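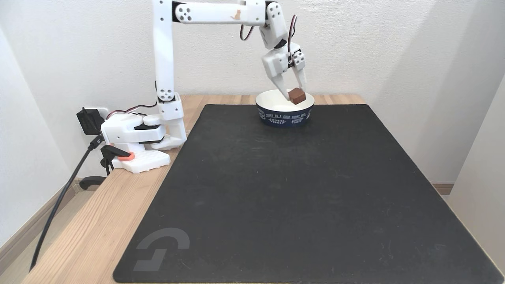 Why are so many shared buildings noisy inside? Most of them have hard floors, bare walls and high ceilings, and sound in such rooms keeps bouncing between surfaces long after the person speaking has stopped.

That was the opening exchange in a conversation between Gultura and the head of the building advice service at Pravero, the nonprofit body that assists the town of Drirnska with the upkeep of its public rooms. The service has reviewed indoor noise in 12 public buildings, among them the Lei reading rooms, and its findings will be used when the town prepares its next maintenance plan.

The head of service said that complaints about noise are seldom recorded as such. Users report that a meeting was tiring, that a class could not follow its teacher, or that a hall is unpleasant for older visitors. “The word noise may not appear anywhere in the letter,” the head of service said. “We read the file and find that people have been asking the speaker to repeat things for years.”

The review was carried out in August and in the months that followed. Staff visited each building when it was in use and again when it was closed to the public. They listened first and measured second. According to the head of service, this order was deliberate. A meter reports how loud a room is, and gives little help in deciding whether the cause is a fan, a door closer or the scraping of chairs.

Chairs received more attention in the review than any other item. In several buildings the feet had worn down to bare metal, and every movement was heard across the room. “We asked for new pads on the chair feet before we asked for anything else,” the head of service said. “The cost is small. The work can be done by the staff already in the building, and it should be repeated each year, as pads come off and are swept up with the dust.”

Table surfaces were the next concern. Cups, keys and tools set down on a hard top produce short, sharp sounds that carry further than speech. The service now recommends that rooms used for quiet study or handwork keep a supply of cloth or felt covers. The covers should lie flat and be large enough to reach close to the edges of the table. Loose or curling covers are to be taken out of use, as they present a hazard to persons carrying drinks.
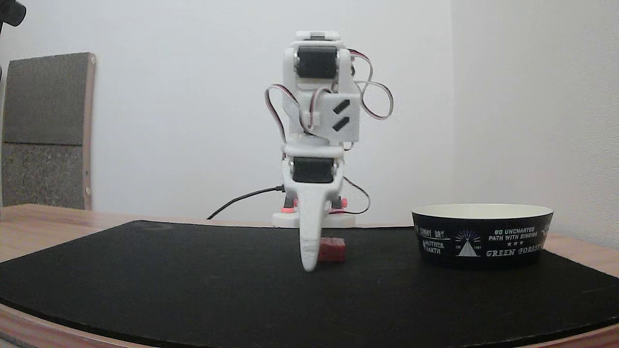 Black felt mat on a light wooden table.

Asked whether carpets would solve the problem more quickly, the head of service advised caution. Carpet reduces the sound of footsteps and has some effect on higher voices. It does little for the low hum of ventilation equipment, and it is difficult to keep clean near an outside entrance. In buildings where food is served, Pravero does not recommend it at all. Rubber flooring was tried in one corridor and the response of users was favorable, although the color was not.

Ceilings present a larger expense. A room with a high plaster ceiling can be improved with hanging panels, and the improvement is often greater than the users expect. The panels must be approved by the fire safety office, and in older buildings the fixings must be checked by an engineer. “This is where projects are delayed,” the head of service said. “The panels arrive, they are stored in a hallway, and the inspection has not been booked. We now ask for the inspection date before we release the money.”

The conversation turned to the Lei reading rooms, where the review found the clearest difference between one part of a building and another. The front room has shelves on most of its walls, and speech there is easy to follow at a normal level. The rear room was emptied of its shelves during an earlier renovation. Its walls were painted, and users soon began to avoid it in the afternoon. The head of service described the rear room as an attractive space that had been made hard to use by good intentions.

“Books are very effective,” the head of service said. “They are uneven, they are soft, and they stand from the floor to above head height. When a building removes them, it should know what else it is removing.”

The service has proposed that a portion of the shelving be returned to the rear room and that heavy curtains be hung at its windows. A trial of 6 weeks has been agreed with the building manager. Users will be invited to complete a short form at the desk. The form asks whether they could hear the person they came to hear, and whether they stayed as long as they had planned.

On the subject of rules, the head of service was reserved. Signs requesting silence were present in almost every building visited, and staff reported that they had little effect. In the view of the service, a sign is useful where it tells visitors where they may talk, and much less useful where it only tells them where they may not. Buildings with at least 2 public rooms are therefore asked to name one of them as a room for conversation and to mark it clearly at the entrance.

Scheduling was also discussed. Many complaints arose when a lively activity ended just as a quiet one began next door. The service recommends a gap of 30 minutes between such bookings. Some groups have objected that this reduces the hours available to them. The head of service acknowledged the objection and said that the gap may be shortened where the rooms do not share a wall or a hallway.

The service was asked what a building with no budget should do first. “Close the doors, and repair the ones that do not close,” the head of service replied. “After that, look at the feet of the chairs. Then turn off any machine that is running for no purpose. We found a drinks cooler that had been humming beside a lecture room, and the staff no longer heard it. The speakers did.”

The full review may be consulted at the Drirnska town office during opening hours. Building managers who wish to request a visit are asked to write to Pravero, stating the main use of each room and the times at which it is busiest. Requests are dealt with in the order in which they are received.

Published April 28, 2019

12 shares | 2 comments

Contact | Copyright Gultura, all rights reserved | Back to top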